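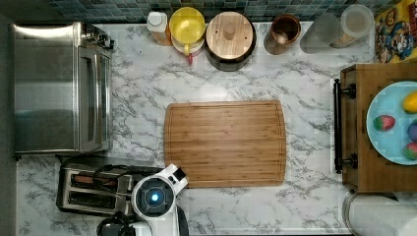 A toaster oven and a two-slice toaster on a kitchen counter. Small appliances used at breakfast would count toward the morning peak under Ondell's plan.

Ondell wants its customers in Fothergill to pay more for power at breakfast and dinner and less in the middle of the night, and it says most of them will come out ahead. The utility has yet to show the math.

The company laid out its new rate plan at a packed meeting in the Fothergill library, where residents spent most of the evening asking the same question in different ways: how much will my bill change? They left without a number.

Under the plan, which would start in August if the town council signs off, the flat rate that customers pay now would go away. Power used during a morning peak and an evening peak would cost more. Power used overnight would cost less. Everything else would be billed at a middle rate that Ondell describes as "close to" what people pay today. The company did not say on which side of today's rate "close to" would fall.

Aleksandra Jakubowski, who runs customer programs for Ondell, told the meeting that the change would reward people for small shifts in habit. Run the dishwasher before bed, she said. Set the dryer for later. Charge the car after midnight.

"These are easy wins," Jakubowski said. "We're asking people to think about when they use power, and we're giving them a lower price when they do."

That works well enough for the dishwasher. It is harder to see how it works for eggs. People cook breakfast in the morning and dinner in the evening, and the two peak windows sit squarely on top of both. Asked whether a family could be expected to cook at some other hour, Jakubowski said that kitchen use was a small part of most bills and that the plan was "not aimed at anybody's toast."

She is right that a toaster runs for a few minutes and costs very little. Electric ovens, stoves and water heaters are another matter, and so are window air conditioners, which in August tend to be on at dinnertime whether or not anyone is cooking.

Ondell's main evidence is a trial it ran with 700 households in Tisen, the next town over. The company's handout says those households "saved on average" and "reported high satisfaction." It gives no dollar figure for the savings. It doesn't say how many households paid more, though an average can hide a good many of those.

The trial also lasted only two months, in spring, when hardly anyone in Tisen needs heat or air conditioning. And the households volunteered. People who sign up to test a new power rate are likely to be people who already know they can shift their use, such as those with an electric car in the garage or a job that lets them do laundry at odd hours. Fothergill customers would not get to volunteer. The new rate would apply to every home, with no way to stay on the old one.

Jakubowski said the company was "very comfortable" with the Tisen results. A full report exists, she said, but it includes customer information and can't be released as it stands. Asked whether a version could be put out with names and addresses removed, she said she would look into it.
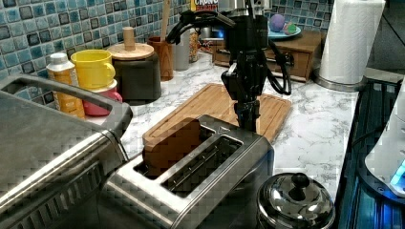

Gopinath Gowda, a retired bookkeeper who has lived in Fothergill most of his adult life, brought his own bills to the meeting in a folder. He had tried to work out what he would pay under the new plan and gave up, he said, when he found that his bill doesn't break out power use by time of day.

"They have the numbers. The meter sends them in," Gowda said. "I'm the one paying and I can't see them. So how am I supposed to know if this is a good deal?"

Ondell says that will change with a phone app, built for it by a software firm called Codeck, that will show customers their use throughout the day. The app isn't ready. Jakubowski said it would be available "around launch," a phrase that leaves open the chance that people will be billed on the new rate before they can check what they are being billed for. Customers who don't have a smartphone will be able to ask for a printed summary by mail. She did not know whether there would be a charge for it.

It is also unclear what Codeck will do with the data. A record of power use through the day says a fair amount about a home, including when people get up and when the place is empty. Ondell's handout says customer data will be handled "in line with our privacy policy." The privacy policy on the company's website doesn't mention the app.

None of this means the idea is a bad one. Power does cost more to supply when everyone wants it at once, and the flat rate hides that. A customer who runs everything at night is, in a sense, helping to pay for one who doesn't. If enough people moved even a little of their use away from dinnertime, Ondell might be able to put off building the new substation it has said it will need on the east side of town. That could save customers money down the road.

But the company hasn't promised that either. When a council member asked whether savings from a delayed substation would be passed along, Jakubowski said it was too early to say. When another asked whether Ondell expects to take in more money overall under the new rates, she said the plan was "designed to be neutral." Designed by whom, and checked by whom, did not come up until Gowda raised it near the end of the evening. The answer was that Ondell had done the work itself.

There are a few things the council could ask for before it votes, and none would take long. One is the Tisen report, with private details taken out. Another is a side-by-side bill, mailed to each customer, that shows what last year's power would have cost under both rates. Ondell already has the readings needed to make one. Gowda asked for exactly this and got a round of applause, the only one of the night. Jakubowski said it was an interesting suggestion.

A third is some kind of cap for the first year, so that no household pays more than it would have on the flat rate while people get used to the change. If most customers will come out ahead, as the company says, a cap should cost it very little.

The council took no vote. Members said they expect to hear from Ondell again within two weeks, and written comments can be dropped off at the town clerk's office until then. The office closes at 4 p.m. Copies of the handout are at the front desk of the library.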